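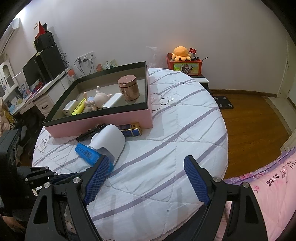
The Round Bed

Mbali Ndlovu had rented the room on Mokoena Street for 13 months, and in all that time she had put things down and had not put them away. Her sister was coming on Thursday to take the room after her, so now everything had to be given a place.

She began with the bed, which was round. A round bed is not easy for sorting. It has no corners, and a person who likes corners, as Mbali did, cannot say "papers in this one, small things in that one." She smoothed the white quilt with the lavender stripes and decided that the pink tray would be the only corner she needed. What went into the tray would travel with her to Oltska. What stayed on the quilt was still waiting for a decision.

The rose-gold jar went in first. It had a lid, and she did not open it. Then the yellow highlighter, with which she had marked nearly 175 pages of a book on bridges before she understood that she did not want to build bridges. Then the power adapter, and then the little pink pig in its light blue clothes.

"You are coming," she told the pig. "You do not need to look worried."

The blue and gold lighter she held for a longer time. It was her father's. He had stopped smoking the winter she was nine, but he kept the lighter in his coat and turned it in his fingers when he waited for buses. She put it down against the side of the tray, not inside.

The toy pistol was from the boy in the next apartment. He had lent it to her in October, very seriously, because she lived alone and there could be robbers. She had promised to return it when she moved to a safer place. She did not know if Oltska was safer. It was 377 kilometers away and she had seen it one time, in rain.

On the nightstand, the orange octopus sat on top of the red panda box and looked over all this work. It had belonged to both sisters, and they had never agreed who had it more. Mbali took one step toward it and stopped.

The telephone rang. It was her sister.

"Are you packing the octopus?" her sister asked, without any hello.

"I am packing small things," said Mbali.

"The octopus is a small thing."

"It is a medium thing," Mbali said, and she sat down on the edge of the bed, carefully, so that nothing would roll.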